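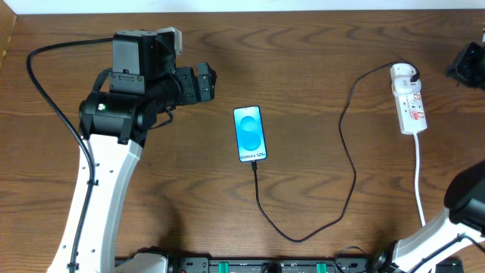 Brendville Student Robotics Club
Minutes of the Regular Meeting, Aug 16, 2026

The meeting was called to order by the club advisor, Nam-gil Ji. The minutes of the previous meeting were approved as read.

Phone handling project. Team Kitotus reported on its entry for the September showcase. The task calls for the arms to pick up a phone, hold it upright and set it down again beside its charging cable. Team members asked to keep the current printed fingers through the showcase -- a new design would mean repeating the grip trials.
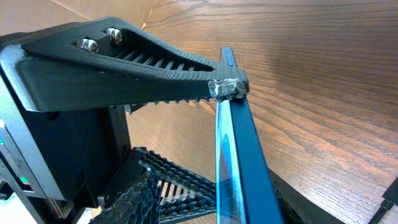 The advisor agreed, on the condition that spare fingers be printed and labeled before the next meeting. Replacement of fingertip tape was added to the setup checklist. Members discussed whether the cable should be routed along the edge of the table. The matter was referred to the team.
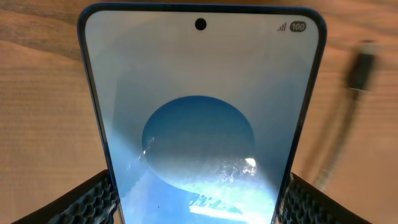 Phone held between the two gripper fingers, Kitotus project.

Team Vudent reported that its sorting program is behind schedule and requested two additional work sessions. The request was granted. Each session will run roughly two hours.

Showcase. Setup at Cârstea Hall will be open to five club members. Names are to be given to the advisor in writing. Parent permission forms remain outstanding for some members and must be returned before travel is arranged.

There being no further business, the meeting was adjourned.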